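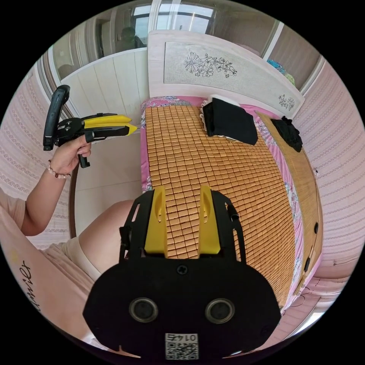

Slow Sundays in Nekholm
@nekholmbedroom · Thursday, February 21, 2019 · Thread

Bedroom day! The bamboo mat is on the bed and I want to talk about it, because every time I mention it I get the same messages asking what on earth it is and whether it hurts.

It's a summer mat. Little bamboo tiles in rows, you lay it over your sheet and sleep on it when it's too hot for anything else. It doesn't hurt. It does feel odd the first night, a bit like lying on a very big coaster.

Mine came from Fellorari, the homeware place by the bus station, 39 at the till in the December sale. I'd been eyeing the one in Husex for two summers and that was 236, so you can imagine the speed I moved at.

There's a pink floral sheet under it and yes, it shows at the sides. I like it showing! A mat straight on the mattress slides about all night and the sheet stops most of that. Cotton is best, the shiny sort is hopeless.

People keep asking about hair. Yes, it can catch if yours is long and you sleep flat with no pillow. Use a pillow. Mine has the white ruffled edge, which my sister says belongs to a Victorian aunt – she's not getting it in the will.

Cleaning: damp cloth, well wrung out, wiping along the rows. Then leave it alone with the window open before anybody lies on it. Please don't soak it. I soaked my first one in the bath and it smelt like a pond until I gave up and binned it.

The rolled strip of woven matting down the right side is a separate thing, before you ask. I haven't made my mind up about it. It might go on the floor, it might go on the window ledge, for now it lives on the bed and gets things dropped on it.

Such as black clothes. One folded on the pillow, one in a heap on the roll. I own so much black for someone with a room this pink. The folded one shows willing, I think.

Wardrobe is next. White panelled doors, very tidy from the outside, and I'd ask you to judge it on that basis. The plan is winter jumpers out, bagged up, under the bed. I've had that plan for weeks.

Several of you like the headboard! It's white with a grey panel and flowers drawn on it in black line, plus a smaller flower over towards the end. I dust it with a dry sock over my hand. A wet cloth leaves streaks on mine and then you see them every morning.

Someone asked if the headboard is a Gentile. No idea, it came with the bed and there's no name on it that I've ever found. If you know the range, tell me, I'd love the matching bedside table.

Storing the mat when the weather turns: roll it, don't fold it, tie it loosely with something soft and keep it somewhere airy. Mine went behind a door last year and was fine.

Right, jumpers. If you've got a mat and a way of stopping the corners lifting, reply and tell me, I've tried safety pins and I don't recommend them.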